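2 min read

Lizelle Shabalala writes for the TV drama "Grolen" and answers fan letters herself.

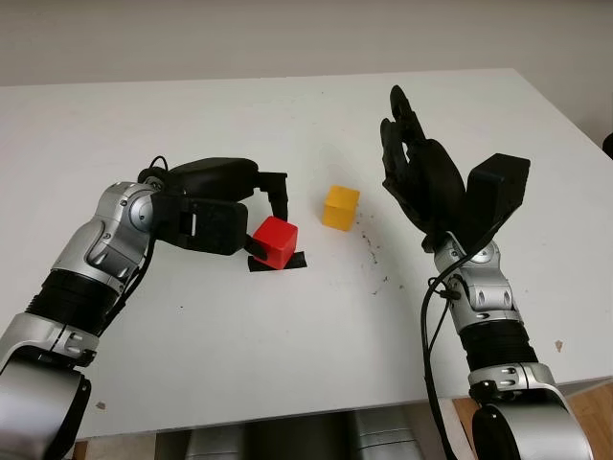
"Episode 14 was cut too short," she told me. "The trial needed more time."

I asked about the dagger-eyed judge, Adams.

"He returns in April. I cannot say more." 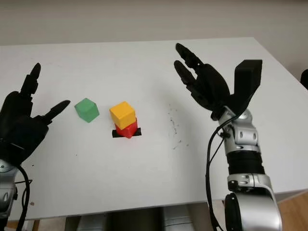
Letters from Holtetti

The finale brought 2361 letters.

"Many were angry, and I read them all," she said.

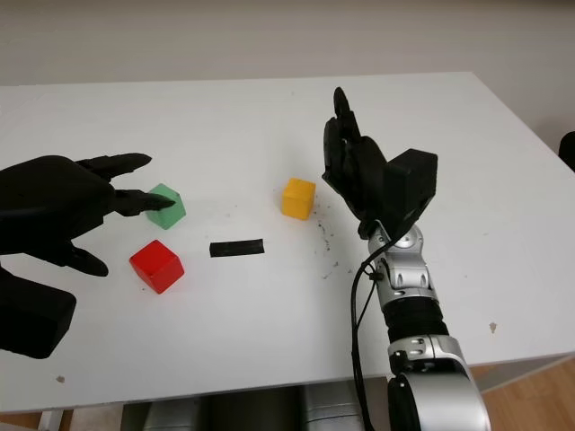
Green cube on the table.

She liked one letter, by Sugeng Pillai, very much.

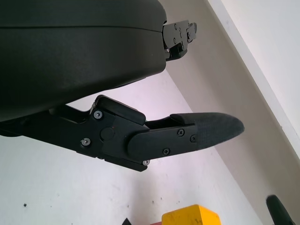 "He guessed the ending," she said.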